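Workshop notebook, Tuesday, May

Voice and audition group, upstairs room at Flenden. Started 10:15, finished a little after 1.

Today was only cold reading. Kazue Katayama brought new sides from the Stekel play, two pages each, and I asked everyone to look at them for five minutes and then put them down. Most people still wanted to memorize. I must say it more clearly next time: the paper may stay in the hand, the eyes must come up at the end of the line.

First round was too fast. I timed the long speech at 69 seconds and I would like to have it near to 90. We did it again with one breath before each new thought, and then I could hear the daughter's anger much better. Kazue thinks the anger should come later, after the letter. We did not agree, but I will try her way on Thursday's group and write what happens.

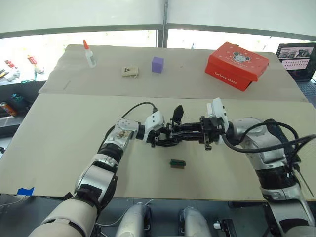
Partner work after the break. I want them to give the partner something to answer, and they keep acting alone, side by side. So I asked each pair to play the reconciliation scene with only one gesture: two different hands come from two sides and stay close. Good result with the second pair, very quiet. The first pair made it comic – also useful, but not for this scene.

Self-tapes for the Bakhtiari casting. The rule is full name, height, then the scene, no music. Three people had the eyeline too far from the lens, so we put a small piece of tape on the wall just beside the camera.

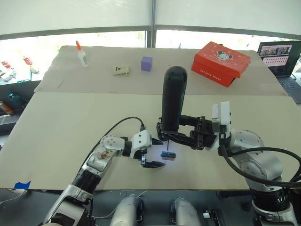
Sound was the weaker part. The room has an echo and the consonants disappear, above all t and k at the end of the word. A heavy curtain behind the reader helped a little. Uploads go through Poltik, and the file name must be surname first.

To do:
Ask Kazue for the missing page of the Stekel sides (the letter).
Slower warm-up for the jaw, mine was too short.
Send the self-tape rules to the whole group again.
Try the long speech seated.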